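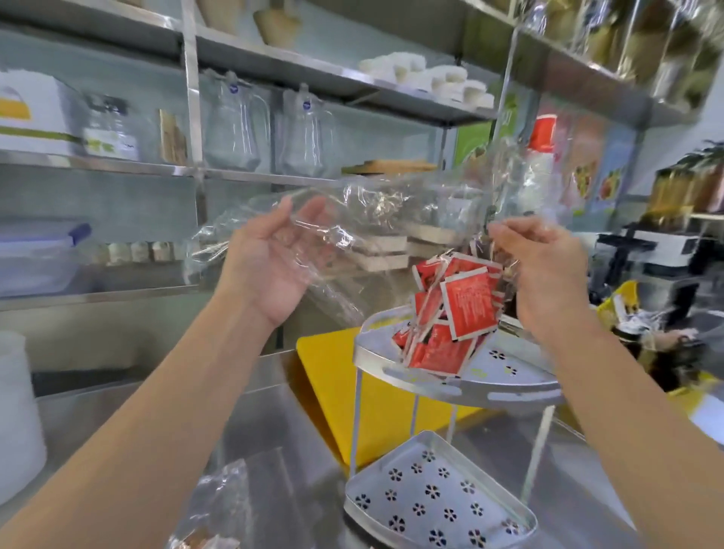 What I learned about tin this spring

I work in a small office and I have no degree in geology, so please read this as notes of a curious person. In March I started to read about tin, after my neighbor Michalis Petridis gave me a piece of cassiterite from his collection. It is a dark brown stone, not very pretty, but when I took it in my hand I was surprised how heavy it is for its size.

Cassiterite is tin oxide, and almost all the tin we use comes from it. The mineral is hard and does not dissolve easily. When the rock around it breaks down over a long time, the grains stay and the rivers carry them. Because they are heavy, they collect in the gravel at the bottom, in the same way as gold. People could find them there with very simple tools, and they did it already in the Bronze Age.

The metal itself is soft and melts at 232 degrees Celsius. This is low enough that you can melt it in a pan on a home stove (I have not tried it, and my wife asked me not to). Bronze is mostly copper with a smaller part of tin, and it is harder than each of the two alone.

What I did not know before is that tin has more than one form. The usual one is white tin, with a silver color. If it stays in the cold for long, pure tin can change to gray tin, which is brittle and falls into powder. The old name for this is "tin pest". Michalis says he saw it once on an organ pipe, but I think he is not completely sure.

Also there is the "tin cry". When you bend a bar of pure tin, it makes a crackling sound from the crystals inside. I ordered a small bar from Dreteck to hear it. It weighs 70 grams and I bent it maybe too many times, because now the sound is weak.

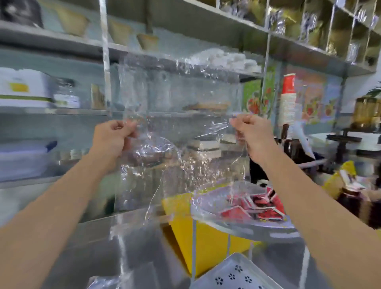 Page 2 of 2

The second part is about where tin goes today. I thought first of cans, but a food can is mainly steel with a very thin layer of tin, and many cans have no tin at all. The largest use is solder, the metal that joins the parts on a circuit board.

Llinos Gittins wrote to me after my last post and asked if old pewter plates are safe for food. Older pewter often contained lead, so I would keep it on the wall. Modern pewter is made without lead, usually with antimony and copper.

Next I want to read about tungsten, which is often found near tin in the same granite areas. If somebody knows a good book for beginners, please write me the title in the comments.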